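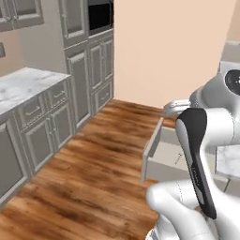
*White arm, open drawer, simulated kitchen.*

Right, van people, it's finally happening. After a winter of moaning about the old diesel (the one that sounded like a bag of spanners on every hill) I've handed over my deposit on a Trita, the little electric camper that Dervishi have started converting. I pick it up in June and I'm already unbearable to live with.

I had it for a long afternoon before I signed, and it's lovely to drive! You sit up high, the steering is light without being vague, and it pulls away from a junction so briskly that I kept arriving at roundabouts sooner than I'd planned. Motorway manners are fine too, though there's a fair bit of wind noise round the mirrors above 60mph, and the cupholders are too shallow for a proper flask. Small grumble, but I drink a lot of tea.

The seats are the manual sort, and I've paid extra for swivel bases on both. The heated windscreen was another 21 quid a month on the finance, which I dithered over and then remembered last January.

Charging is where I expected to get cold feet. On the fast charger by the ring road I had time for a sandwich and one phone call, and I was off again. At home it'll be overnight on the drive, and I've booked Fimach to put the wall box in.
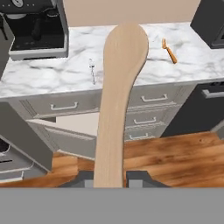 Damir Gashi wrote back within the hour to say I was mad not to wait for the longer-range version, as he'd want at least another 30 miles before he'd trust it with a loaded awning and a headwind. He may have a point. But it costs 3,000 pounds more, and most of my trips are to the coast and back, so I'm sticking with the smaller battery and stopping for chips.

Next time I'll go through the tyres, as three of you have asked whether the Skoltent all-seasons are worth having on something this heavy. I've got a set on order, so ask me again when I've done some wet miles on them.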